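The Cup School

At Hikier, the machines learn the way apprentices used to: by having their hands moved for them until somebody loses patience. Usually it's the somebody.

Arnaldo Neves has spent most of the winter in Donville teaching a two-armed robot about paper cups. He drives the arms remotely, and every run is saved as an example for a learning system called Patrício. The current total is 1384. Patrício, so far, has opinions on 809 of them, in the sense that the other runs were thrown out.
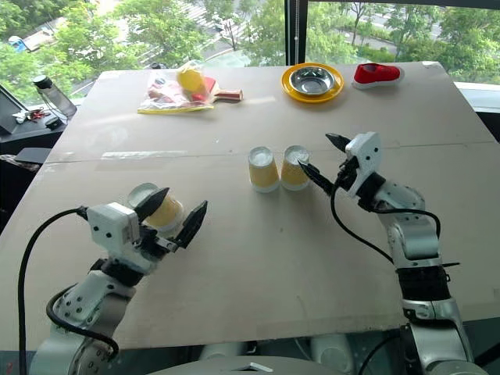

Three upturned cups and two open grippers at Hikier's test table in Donville.

Cups sound like a soft assignment. A paper cup weighs nothing, slides when nudged and buckles when squeezed, and it has to be approached from a slightly different angle each time or the system learns a single move and clings to it like a wedding dancer. So Neves shifts things a little between runs. The plate, the metal bowl and the red shoe at the back of the table have no part in the task. Patrício is supposed to work that out.
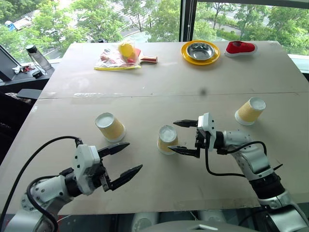
A good run takes 90 seconds. A bad one takes longer and ends with Neves saying something in Portuguese that isn't logged. He aims for 200 keepers before anyone is allowed to change the task, a rule he wrote himself in February and has regretted since.

The next item on the list, at the request of a partner in Parnonell, is lids. Neves has asked whether they might consider mugs.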